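The second life of the kitchen drawer

Why small-town repair nights keep filling up, and what gets carried in through the door

By twenty past six there is a lineup. Not a long one, but a lineup, down the side of the old Zellavska bakery and past the bins. Toasters in shopping bags. A floor lamp carried like a rifle. One kid with a music box wrapped in a tea towel, not letting anyone else hold it.

Doors at half past. First Thing You Learn, don't come early and expect a coffee.

Repair nights have been going in the cities for years. Out here it took longer. The distances, for one. The feeling too that fixing things was what you did at home anyway, in the shed, without making a night of it. But the sheds have been emptying. People downsize, the kids move to the coast, the good bench goes to the tip because it wouldn't fit in the unit. What's left is a drawer in the kitchen with a dead torch in it and four screwdrivers that don't match.

So -- a night of it. Once a month, in the back half of the bakery, on tables that used to hold bread trays. It started in October with nine broken things and a power board. The tally on the wall behind the counter now says 139, in chalk, and that's only the ones that went home working. The ones that didn't aren't on the wall. There's a shelf for those.

I went to three of them. Meant to go to one.

What breaks

Kettles, mostly. Kettles and anything with a cord that gets wrapped round itself while it's still hot. Hair dryers. Cordless vacuums, where the vacuum is fine and the battery isn't, and a new battery costs more than the vacuum did on sale. Zippers by the dozen. The sewing corner does more business than the electrical side and gets half the attention, which the sewing corner will tell you about if you sit still long enough.

Then there's the old stuff, and that's where the room slows down. A Dabbas mixer came in at my second visit, cream enamel, heavy as a dog. Belonged to somebody's mother, then a sister, then nobody for a while, under a sink. It hummed and wouldn't turn. Three people ended up bent over it. Grease in the gearbox had gone to something like toffee, and it took most of an hour with a popsicle stick and a rag to dig it out. When it ran the owner didn't say much. Asked if she could turn it off and on again herself. Did that a few times.

New things are harder. Everybody says so and it sounds like grumbling until you watch someone try to get into a coffee grinder with no screws. Clips that snap. Glue. A little star-shaped hole with a pin in the middle so your driver won't seat. The grinder that night went back in its bag in more peices than it came out in. Owner was good about it. It had been dead already.

A rule of the house: the owner sits down too. You don't drop it off and go for chips. You hold the light, you hold the spring, you get told what the part is called. Some people hate this for the first ten minutes. Then they're the ones leaning in.
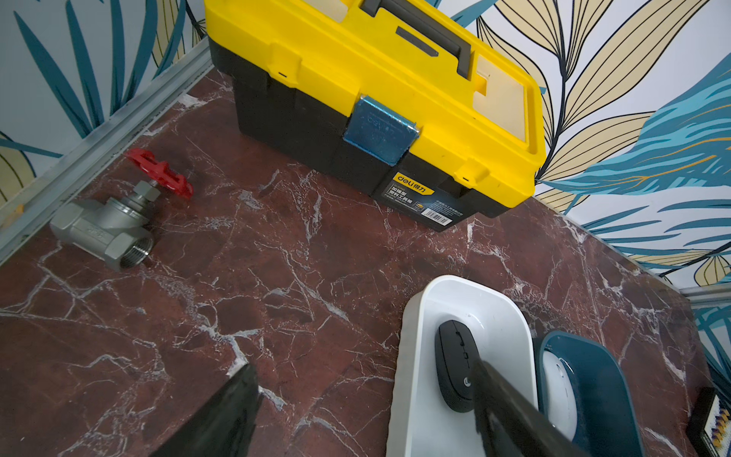 Money comes up sooner or later, because the bakery roof leaks and the power isn't free. There's a jar. A gold coin if you've got one, and a jar of jam has been accepted. The whole first year ran on 2,000 dollars, nearly all of it a small grant for insurance, and the rest went on fuses, solder and a tag tester bought second-hand. Tools nobody had to buy. They come in with the people, in biscuit tins and fishing bags and the kind of yellow and black plastic toolbox with a little see-through organizer window in the lid for the small bits, and they go home the same way. There was talk of buying a proper shared kit. It was costed, 80 dollars for the basics, a good deal more for drivers that would last, and then it sort of got left. People like their own. They know which one slips.

The parts are another story. Parts are the real bill and the owner pays it. A thermostat for an Isberg heater, if you can find one, is a wait of five weeks and comes in a box big enough for boots. Quite a few repairs are really two repairs, a month apart, with the thing sitting open on a laundry bench in between and everyone in the house told not to touch it.

The drive in

The valley isn't close to anything. Zinow, the next town with a hardware store worth the name, is fifty minutes when the creek is down. I asked people how far they'd come and got tired of being surprised. An hour. An hour and a bit. One couple had combined it with the vet. The cat was in the car, with the window down, having its own evening.

You could ask why drive two hours for a nine dollar kettle and people did ask, usually each other, usually laughing. The answers weren't very tidy. Hated the waste. Wanted to know what was wrong with it. Had run out of things to do after harvest. One woman said she just liked the handle. They don't make that handle.

The new kettle wouldn't be nine dollars either, not out here, not with freight.

There is a version of this story that's all about landfill, and the numbers are fair enough. Small appliances are the worst of it at the transfer station, the attendant there told me, worse than mattresses for bulk if you count the boxes. He fills a cage, it gets trucked off, he fills another one. He's started setting aside the decent looking ones and ringing the bakery. About that he was a bit shy. Technically he's not supposed to.

But I don't think people were lined up by the bins for landfill. It was more that they'd got sick of not knowing. A thing stops and you stand there. You press the button again. You've owned it for six years and have no idea what's inside it.

The ones on the shelf

Back to that shelf. It's along the wall where the proving oven was. A clock radio, a bread maker (yes, in a bakery, they've heard it), two irons, a child's keyboard with a flat E that nobody can find the reason for. Every item has a luggage tag with what was tried. "Fuse ok. Switch ok. Motor???" Some tags have three lots of handwriting on them.

Anyone can have a go. That's the point of the shelf. Slow night, you take one down. The keyboard has been down so often the tape on the battery cover has gone furry.

On my last visit one of the irons got fixed, a broken wire right up inside the strain relief where the cord bends, invisible until you cut the rubber off. Six months on the shelf for that. There was a cheer, a small one, and then nobody could work out whose iron it was. The tag had everything on it except a name.

It's being used for the sewing corner now. Runs hot on linen, but.

They'd like to get to 200 by spring. Chalk's already been bought. There is also some discussion of doing bikes, and a fairly heated discussion about where the bikes would go, given the back door only opens the once way and the ramp is rotten. For now it's what you can carry in. No microwaves, they'll turn you round at the door for a microwave. No petrol. Bring the charger if it has one, everyone forgets the charger.

And bring a lamp if you've got a decent one. The light on the far tables is terrible.

Repair night is held monthly in the back of the old bakery, Zellavska. Doors 6.30, last repairs taken at 8. The next one is 08/05/2018. Park on the street side, the yard floods.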